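Fandstead Stone Sealer, quart bottle
Item 2632

I'm Anitha Lobo, and I make this stuff with one helper in our shop in Jorkby. I started mixing it after I ruined my own counter with a cut lemon (I cried, a little), and I've been fussing with the recipe ever since. It's a water-based sealer for marble and other natural stone, it goes on with a plain cotton rag, and it doesn't leave that plastic shine I can't stand!

One bottle does a regular kitchen with some left over for the bathroom vanity. Wipe on a thin coat, give it 9 minutes, buff off whatever is still sitting there, then do it all again. Two coats, please. I know the second one feels like a waste of an evening, but my test slabs with a single coat always stain first.

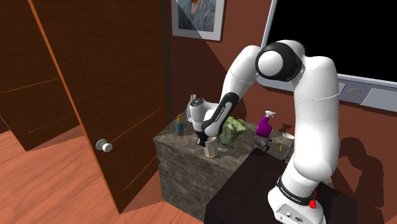
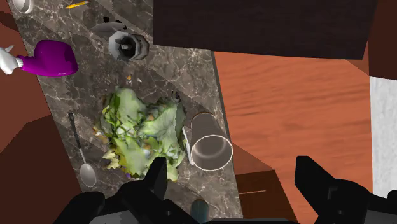
How long do I have to stay off the counter afterward?

Overnight is best. You can set dry things on it after 2 hours, but keep oil, wine and salad dressing away until morning.

The old Killo bottle with the flip cap is gone, and good riddance, it leaked in the mail. The new one has a screw top. If you have a Killo bottle at home the sealer inside is the same, so use it up.

Goes well with: Shen Daily Stone Soap, lemon-free, of course.

Ships in January. Keep it from freezing, and shake it before you pour.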